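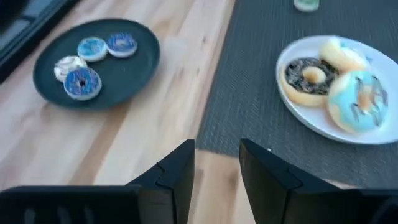

Search this site Enter keyword Go

Pamelley Luncheon Club to Move Its Annual Meeting and Summer Lunch to the Coutinho Rooms

Posted in June by the Pamelley Luncheon Club Press Desk

PAMELLEY – The Pamelley Luncheon Club is delighted to announce that its annual meeting and summer lunch will be held this year at the Coutinho Rooms, the handsome old building beside the Fasen Bridge that so many of our members have walked past and wondered about over the years.

The club has met at the Pakent Hotel for 37 years, and we leave with real affection for everyone who has looked after us there (and a few of us will miss the onion soup terribly!). The hotel is closing its upstairs dining room for a long refurbishment, and the Coutinho Rooms very kindly offered us their garden room for the day.
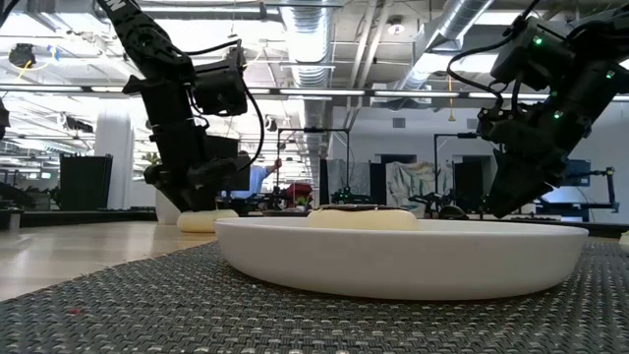

A white dish on a gray woven placemat.

Doors open at noon, with a welcome drink on the terrace if the weather is good to us. The annual meeting will be short, as we always promise, and lunch follows straight after. Tickets are $41 for members and guests alike, and that covers both courses, coffee and the welcome drink.

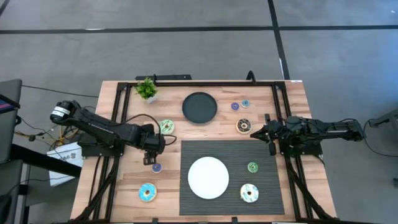

Can members bring a guest?

Each member may bring up to two guests, and their names should be on the booking form when it is sent in.

We would especially love to see people who joined over the winter and haven't yet made it to a lunch – there will be a newcomers' table near the windows, with some of our longest-standing members sprinkled among the new faces.
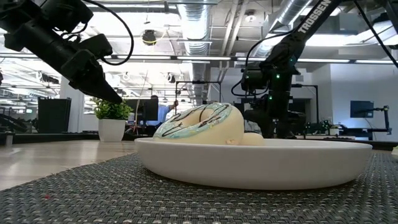 Parking is behind the building, by way of Fasen Lane, and there is a ramp to the garden door. Booking forms are available from the club office, along with the menu and the agenda for the meeting.

Sign up for our newsletter and get club news by email. You can unsubscribe at any time.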